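Laundry > Drying > Small Items

How to Hang Socks and Small Towels on a Clip Dryer

An oval clip dryer holds a lot of small laundry in very little space. You need the dryer, something sturdy to hang it from, and a basket. The Satano guide covers full-size racks.

1. Hang the dryer first. Put it at chest height, where you can reach every peg without stretching. Check that it hangs level while it is empty.

2. Clip the socks. Open a peg, slide in the edge of the sock and let the peg close on it. Striped and patterned socks are easy to pair, so leave them until the end.

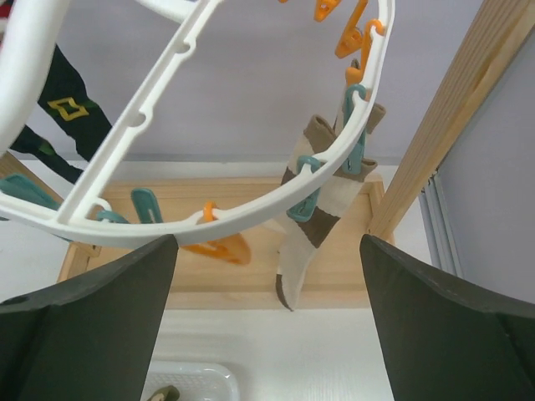
Work from side to side. If you fill the left half first, the ring tips and the socks slide together. Heavy socks should go opposite each other.

3. Keep the basket under the ring. You will bend less, and a dropped sock lands back in the basket.
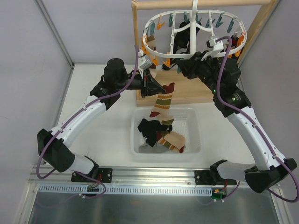 Leave a finger's width between items so air can move through. On a ring with pegs in two colors, you can give each person a color.

4. Sort the dark socks. Black socks take the longest to match. Look for a logo, a patch of color or a stripe, and pull those out first. Take any paper labels off new socks before they go in the wash.
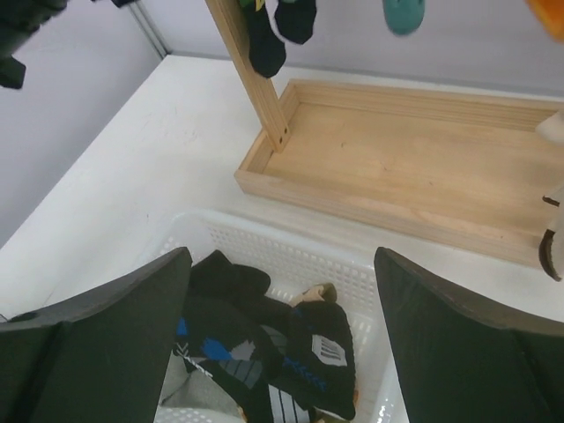 Plain ones can be paired by length. Put the two socks of a pair on neighboring pegs, and they will come down together.

5. Hang small towels last. Fold the towel over once and clip it along the fold with two pegs. Thick terry dries slowly, so turn it after 30 minutes.
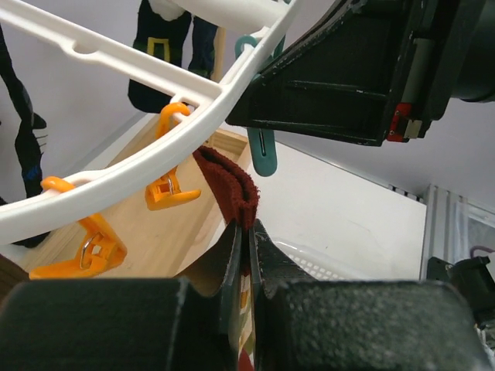 Related
Wostix Peg Care: Cleaning and Storage
7 Ways to Dry Laundry Indoors
Choosing a Laundry Basket

Back | Next | All Guides | Contact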